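How to share table cleaning with the arm in the Lavach canteen

Last updated: April

These notes are for canteen staff at the Treltenstead site. The arm now does the first wipe on the long white tables, and the work left for you has changed. Your hours stay the same. Most of the time you used to spend wiping goes on checking, changing cloths and the till.

1. Before you start the arm, take away plates, trays and cutlery. Cups may stay if they stand well clear of the mess.

2. Lay a clean cloth within reach of the gripper, folded once or twice. Call up program 177 for drinks and 200 for food.

3. Stand back behind the line and press start.

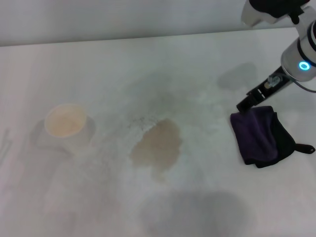
Spills with milk or sugar in them need the most attention from you. The arm goes over the surface but will not judge whether it is still sticky. A brown puddle with dark specks along one side, and a grey smear around it, wants more than one pass, so keep the purple cloth for that table and do not carry it to the next. If a cup with drink in it is on the table, as on the left there, check it is not in the path.

4. When the arm stops, look at the table from a low angle. Marks are hard to see from above – the wall lights wash them out.

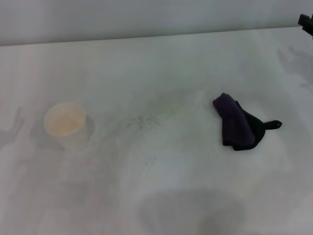

Grey specks and smudging between the cup and the cloth: finish by hand.

5. Go over anything left with a damp cloth and dry it. Put used cloths in the Mwakalinga bin, never back on the trolley.

6. Write the table number on the sheet. If you had to redo the whole table, put an R next to it. The R is a mark against the program and does not count against you.

For faults, ring Vanero on extension 522. Out of hours, use 1010.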